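Evening Kitchen Assistant and Tasting Group Members Wanted – Lerari, Druddale

Lerari is a small supper kitchen on Skivport Street in Druddale. We are looking for one kitchen assistant and also for people who like to eat and to tell us their opinion.

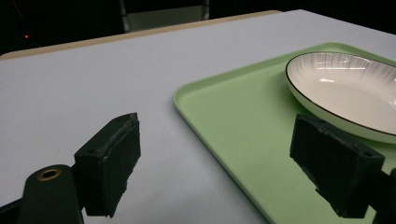 Jawad Ghumman: I came for the tasting group last winter and I stayed for the job. At the first evening I said the lentils had too much salt, and I was afraid they would be angry. They wrote it down and asked me which spice I would put in place of it. If you are shy, come anyway, the soup is good.

The assistant job

The work is four evenings per week, from 4 pm until the kitchen is clean. Monday we are closed. You will wash and cut vegetables, prepare the plates for the oven, help with serving when the room is full, and do the dishes together with the rest of us. We bake most of our food in small portions, so there are many dishes to wash and you should know this before you apply.

You do not need a diploma. You need to be 18 or older and able to stand for a long time and to lift a sack of rice. Experience in a kitchen is welcome, but we have also taught people who could only make tea. English is the language in the kitchen, with some Urdu and a little Portuguese when it gets busy. My own English is not perfect and we understand each other very well.

The pay is 2000 per month before tax, with a meal every evening and a share of the tips. After the trial period of 2 months we sit down and speak about the pay again.

The tasting group

We need 16 people for the new autumn menu. The group meets in June, on two evenings, and each evening takes three hours with a break. You will try small portions and fill in a paper form – no cooking and no speeches. Please tell us before about allergies. We use nuts, milk, wheat and sesame in the same kitchen and we cannot promise that a plate is free of them, so with a strong allergy please do not sign up.

There is no payment for tasting, but you get a voucher for a dinner for two persons. Families of our staff cannot take part, as they are too kind to us.

How to apply

For the job, bring or send a short letter with your phone number and the evenings when you are free. A résumé is fine but not necessary. For the tasting group, we need your name, your age and the foods you do not eat.

Letters can be left at the Ghauri grocery next door during the day, or at our own door after 4 pm. Ask for the kitchen and somebody will come. We answer to everyone, also when the answer is no, but please give us one week.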